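List: gripper-swap
From: Booker Lindqvist
Date: 16 December 2024
Subject: Re: thin film and the wrist camera

> Has anyone tried the Wuka fingers on bags yet? We ran the Tavano
> pair back in March and gave up on anything thinner than a
> shipping mailer. Also curious what your wrist view looks like
> once the plastic gets up near the lens. Ours was useless.

Yes, and I'm having a great time with them! I put the Wuka fingers on the Famport arm last week and went straight for the thin blue bags, which were the worst thing in our set with the old pair. Out of 92 tries I got 50 clean lifts with the Tavano fingers and 17 more than that with the Wukas, same arm, same grip force, same speed.

The camera question is the part I'd love help with. The wrist view is fine on the way in, and then the bag rides up and you lose a big piece of the picture. I can still see carpet and the bin, so there's something to steer by, but the controller has a hard time telling what is bag and what is background when the plastic goes hazy.
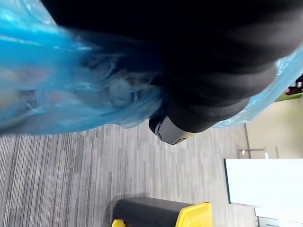
Wrist camera, blue bag across the top, black and yellow bin at the bottom edge.

Note how bright the creases get under the ceiling lights. I tried dropping the exposure and it helped the highlights a lot, but then the black parts went to mush — pick your poison. Next I want to move the camera out on the longer Aidoo bracket, roughly 11 mm farther from the palm, and see if the folds stay out of the middle.

If you still have your March settings for the Tavano pair, could you post them? I'd like to rerun mine with your closing speed before I say too much about which one is better.

Booker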